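Cesero Bench Pipette Stand
Item 579 – Wodarora Lab Supplies, Zakville

The Cesero is a low bench stand for single-channel micropipettes. A blue round bar sits across two light gray printed posts, and the pipette hangs from the bar with its plunger button up and its tip end clear of the table. The left post has an angled brace. The right post is a plain upright and takes up very little bench space, so a beaker or tip box can stand close by.

Posts are printed to order at our Villanueva shop. Each bar is checked for fit before it ships. 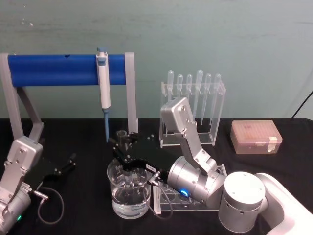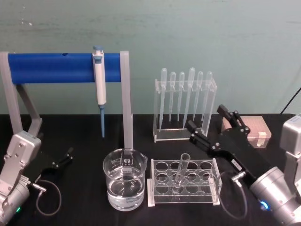 Cesero stand with a white micropipette on the blue bar.

What you get: two posts, one bar and a printed setup sheet. Pipettes, tips, racks and glassware are sold separately.

Price: $67 per stand. Spare bars are $22 each and come in blue only. Spare posts are sold in pairs – please say which version you own when you order, as the brace changed in January.

Care: wipe the posts and bar with a damp cloth and mild soap. Do not autoclave. Strong solvents will dull the printed parts.

Setup: place both posts on a flat surface, press the bar down into the left post first, then the right. Hang the pipette near the right end, where the upright carries the weight.

Bulk orders for teaching labs are handled by Eftychia Papadakis at the Zakville office. Allow extra time for orders over $3,000.

Page updated December 2021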